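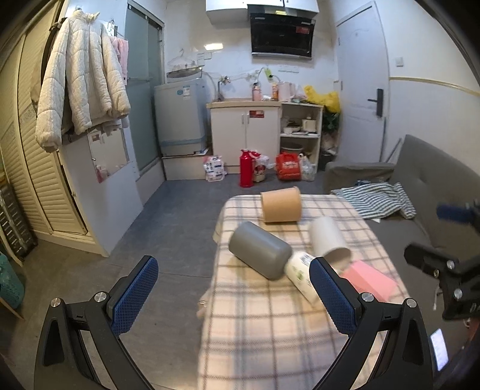 Subject: Re: Sweet peas and buckets for the Garstead weekend

Hello everyone,

Thank you for all the kind messages about the church hall flowers last month, they really did cheer me up. I've been meaning to write properly since then, but the dahlias had other ideas and I seem to have spent every evening out with the snips until the light went.

I've now been through the order for the Garstead weekend in October. We have 163 stems of dahlia promised between us, mostly the dusky pinks and that lovely bronze one from Pretdale, and I've asked Cârstea for eucalyptus and a box of the small white spray chrysanthemums. They were very helpful on the phone and let me change my mind twice! The total comes to some £213 with delivery, a bit more than I'd hoped but still well under last year — and last year we had all that gypsophila left over, if you remember, and I was finding it in the car until Easter.

What I'm still fretting over is conditioning. My garage is lovely and cool but it will only take so many buckets, and I don't want the dahlias standing in a crush and bruising. If anyone has a shady shed or a utility room they could spare overnight, do please shout.

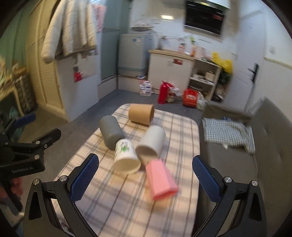

Declan Tully wrote:
> You're welcome to my shed, it faces north and stays cold right through the
> afternoon. I'd cut the dahlias very early, though, and only the ones that
> are fully open, as the buds never come on once they're in water. And are we
> wiring the garland or using moss this time? I'd vote moss.

Declan, bless you, yes please to the shed. I'll bring the buckets over the evening before, scrubbed and filled, if you can bear me clattering about. You're quite right about the buds, I lost half a bunch that way in August and was cross with myself for days.

Moss for the garland, I think. Dutska still have the flat trays, and 2 ought to do us if we're careful at the ends. I do love the smell of it, too — it takes me straight back to my gran's porch.

Could you all let me know by the end of the week which morning you can manage for cutting?

With love and muddy hands,
Maureen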